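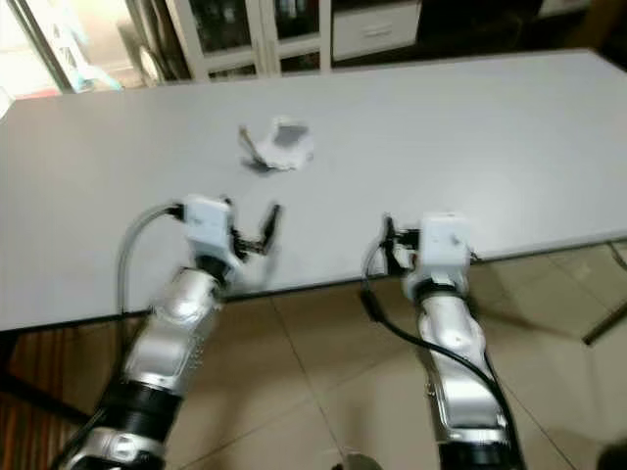

I've been meaning to write about letters for weeks, and what finally pushed me was one arriving from Anastasia, who moved up to Pasterdale in June and has refused (quite cheerfully) to get the internet put in. Seven pages, both sides, in that slanting handwriting I used to copy in school! She told me about the bus to Naton, which only goes twice a day, and about the woman next door who keeps geese, and then she went off on a long ramble about soup that I enjoyed more than anything I've read all year.

I sat down to answer straight away and found I was badly out of practice. My hand ached after a page, and I kept wanting to go back and move sentences about - you can't, of course, you just have to cross things out and carry on. I got there in the end, tea gone cold beside me, and walked it down to the post box before I could change my mind. Now I'm listening for the letterbox every morning like a child. If you have a good soup recipe, send it over and I'll pass it on to her.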